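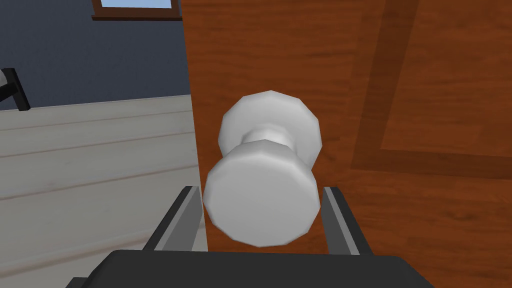
*Door task, wrist view: the open gripper at the knob.*

**Progress report to the El Khatib fund: Hanside open day**
Jul 16, 2026

We held the open day you paid for, and it went better than any of us had dared to hope! We had planned for 300 people across the afternoon, which felt ambitious for a town hall with one working lift, and we counted 370 through the door. Fifteen of them were still asking questions when we began stacking the chairs.

As agreed in the spring plan, we showed everything in simulation on the big screen, with the robot's wrist view shown large. Visitors could follow each task from the hand's own point of view. I was a little worried that people who came to see a robot would feel short-changed by a rendered room, and a few did say they would have liked something to touch. Most were completely absorbed. The door task drew the biggest crowd of the day, and we ended up adding two extra showings of it. Lining up on a knob is such an ordinary thing to do, and a room full of people started turning their wrists in the air to work out how they do it themselves.

### What we showed

Each demonstration ran for 15 minutes, with a talk first and then questions. The Vilteck software ran the simulated room and our own control code, Clokudby, moved the arms. We stopped the simulation often so that people could look at the view on the screen and guess the next move. The younger groups were very good at this, and very loud.

The wrist view takes some getting used to. The room tips over as the hand turns, and the walls go off at angles that make sense to the arm and to hardly anyone else. We spent longer on this than planned, and I would do so again. One group wanted to know how the arm could tell which way was up, and that led to the best talk of the afternoon.
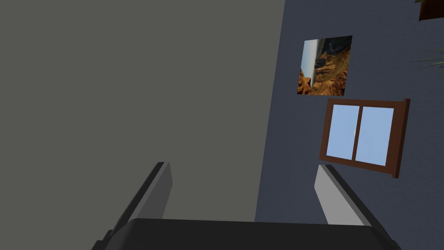
*Wrist view with nothing held. The wall picture and the window show the tilt of the view.*

The wall picture was a great help here. Once people had spotted the canyon lying on its side, with the sky down the left, they could work out the rest of the room from it.

We closed each session with grasping. Our gripper has only two fingers, so where they meet a rounded shape matters a great deal, and we talked through the choice of taking hold at the wide part or at the waist.

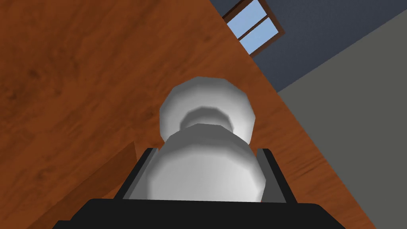 Opinions were split on that, and the hand-up votes changed from one session to the next. We kept a tally and will put it in the full write-up.

### Money and time

- Hall hire and screen: £800, as budgeted
- Printed guides: 30 short of what we needed, so some families shared
- Staff time: one extra day, covered by us

### What we would change

The sound at the back of the hall was poor, and we should have tested it with people in the seats. Questions need more room too. We would like to run fewer sessions and let each one go on longer.

### Next

We hope to hold a second day at Hanside in October, with the same room on screen and a new set of tasks. A plan and costs will come to you before then. Two local schools have already asked for places, and we're really looking forward to it.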